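4.2 Marking out the table

We came to the question of the work surface late, and it ended up being the part of the study we enjoyed most. In the first round the table was bare, and small parts were set down wherever there was space. Anyone who has sorted a drawer of odds and ends knows what follows: piles creep toward each other, a spacer ends up under a washer, and the same item gets picked up and put back several times before someone decides where it belongs. Of the 2,729 placements logged in the Nondness room, 507 had to be redone, and most of those were parts put down near the border between two piles. No border had been drawn, so each sorter carried a slightly different one in their head.

The change was cheap and, to our delight, quick. We covered the tabletop with brown kraft paper and laid tape across it in both directions, dark blue against the brown, so that the whole surface became a set of rectangular cells. Paper has a lot going for it! It quiets the clatter of small metal parts, it gives an even background that makes a dark part easy to spot, and a worn sheet can simply be replaced. It also has its faults. It creases, and tape pulled by hand over a long stretch tends to wander. We measured cell width on 2 sheets and found the drift too small to matter for parts of this size, though Tae-yang Jang rightly points out that larger cells would forgive more.

Bins were the second half of the arrangement (Figure 3). Early on we had used shallow trays, which were easy to reach into but spilled when nudged. Bins with proper walls solved that, and a pale inside turned out to be a real help, as dark parts stand out well against it. We kept mixed stock apart from stock of a single kind, so that a sorter always knew which bin called for a decision and which did not.
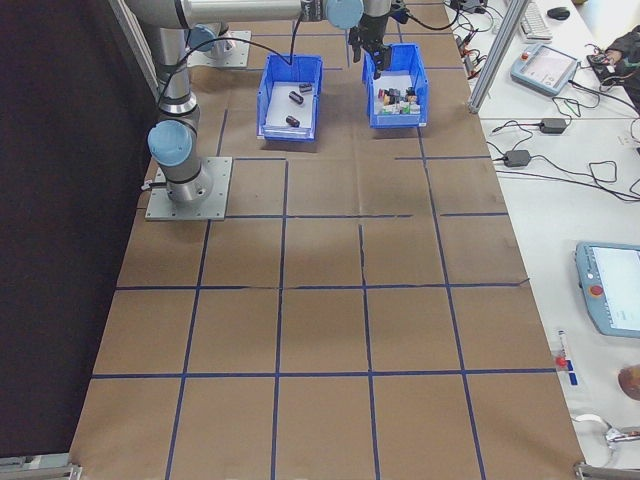 Figure 3. Taped paper surface with blue bins, one holding three small dark cylindrical parts and one holding mixed small items.

Eugeniusz Wieczorek, commenting on an earlier draft, wrote that the grid would be worth little without a rule for what a cell means, and that two people could share a beautifully taped table and still sort in two different ways. We agree, and added a rule as a result: one kind of part per cell, filled from the far row toward the near one. With the rule in place, Na-rae Ji and Han-gyeol Choo sorted a fresh lot of 322 parts and compared their layouts cell by cell. The disagreements that remained were all over items that could fairly go under two headings, such as a colored cap still attached to its lead. Those cases are taken up in Section 4.3.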